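Page turning (robotics)

Page turning is a handling task in household and office robotics in which a machine opens a bound document, separates one leaf from those beneath it, and carries that leaf across the spine until it lies flat. It is counted among the paper-handling chores, together with folding letters, opening envelopes and sorting mail. As of Mar 9, 2020, no general-purpose household robot was regarded as able to perform it reliably on unfamiliar books.

Background

Machines that turn pages have long existed in the form of fixed devices, such as book scanners and reading aids. These hold the book in a cradle and lift each leaf with suction, a roller or a sticky tip. The household form of the task is harder. The book may lie anywhere on a table, at any angle, and the machine must find the edge of the leaf before it can lift it.

Difficulties

Paper is thin, bends easily and often has few features that a camera can follow. Stapled booklets and catalogs present a further problem, as their pages tend to rise near the fold and spring back when released. At short range a single curved sheet may fill the whole view of a camera carried at the wrist, leaving little to show where one page ends and the next begins.
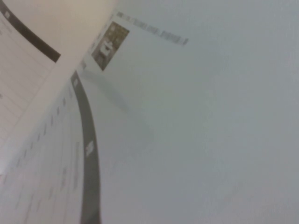
Curved booklet pages at close range, as seen by a wrist camera. Much of the view is blank paper.

Blur adds to the difficulty. Print that could serve as a landmark from farther away may be unreadable close up, and shadows near a bend can be mistaken for the edge of a leaf. For this reason many systems combine a wrist camera with a second, fixed camera beside or above the table – the first for fine position, the second for the general layout.
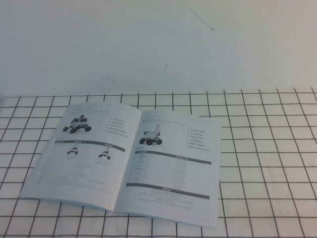
Product booklet lying open on a grid-patterned tablecloth, viewed by a fixed camera. The printed pages show wheeled robots, one of them with an arm.

Testing

The Brokance paper-handling trials, organized by Bergþóra Bech and Babak Ansari, used 21 booklets and catalogs of differing size and paper weight. The record covers 3,097 attempts. An attempt was accepted only if exactly one leaf was turned, without a tear or a lasting crease, and the booklet remained on the table. Two leaves turned together was the most common fault, followed by failure to lift any leaf. Results were weakest for glossy covers and for the last pages of stapled booklets.

Assessment

Opinion on the state of the task is divided. Ansari has held that page turning is close to solved for known books in known positions. Rasmus Vanags, in a review prepared for Mahasneh, argued that such results say little about the home, where the machine must deal with whatever has been left on the table. Both agree that a sense of touch at the fingertips would be of more use than a sharper camera.

See also

Book scanner
Deformable object handling
Letter folding (robotics)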